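Open Afternoon at Volico: Speaker Notes

Talk length: 20 minutes, then questions. Slide 1 is up while people find seats.
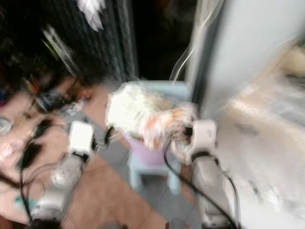 Anathi Rampersad wrote back on the first draft of these notes that the talk should begin with what the visitors asked, and leave the company history for the end or drop it. She would also like less on motors and more on why soft things are hard to pick up. I have moved things around to suit.

Slide 1. Opening
Say good afternoon and thank the hosts. Say that the talk is a report on the open afternoon in July, and that I went as a visitor. I don't work for Volico and was not paid to come.
The picture is two arms working on something soft and fluffy, white with orange patches, over a light blue stool. The view is blurred. Leave it up and go straight to the first question.

Slide 2. The first question people asked
"Why not show it picking up a box?" Paweena Yensuk took this one on the day. A box has flat sides and keeps its shape. The arm can be told where the sides are and it will be right. A soft item changes shape when the fingers close, so the place you aimed for has moved by the time you get there.
Ask the room to think about picking up a sweater by one sleeve. Wait for a moment.

Slide 3. Two arms
Explain that one arm can pin or steady while the other takes hold. Most of us do this with our own hands without thinking about it.
Mention that the two arms have to share a space. If both go for the same spot, one has to give way. Yensuk called this the most boring part of her job and the part that takes the longest.
Skip the section on joint limits if we started late.

Slide 4. How the visit ran
Groups of 5. Doors at 2 p.m. Keith Kershaw gave the safety talk, which was short: stay behind the tape, keep bags off the floor, ask before you lean in.
The software is called Gellow. They logged 3000 practice grasps before the open afternoon. Of the last hundred, 82 ended with the item lifted and held. Read both numbers slowly. Someone always asks what happened in the other 18. Most were dropped on the way up.

Slide 5. What visitors said
Yaa Abugri wanted to know if it could fold towels. The answer was no.
Annunziata Martinelli asked about noise, as she runs a night shift. I thought the fans were louder than the arms. No one had a meter, so say it is my impression only.

Slide 6. Company history (one minute at most)
Started in the old Nuttall building, still there. Cut this if Anathi is in the front row.

Questions
Price: they would not give one. Next open afternoon: not set. Sign-up sheet is by the door, and I need the pen back.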